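### 3.2 Plot layout and sampling

Cover crop plots were set out on two farms, Skinard and Lemach, both on silt loam with a slight slope to the creek. Each farm had 10 plots of cereal rye and 10 left bare over winter. Rye was terminated in May, 18 days before planting. Soil cores were taken to the depth of the plow layer and bulked by plot – 489 cores in all, after damaged ones were dropped. Runoff was collected at the lower edge of each plot, following El Idrissi.

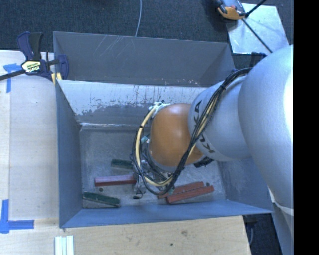

Dirk Desmet

**Figure 2.** KUKA arm over a metal bin.

Infiltration was measured on the same plots with single rings. Rings that leaked at the rim were reset and run again.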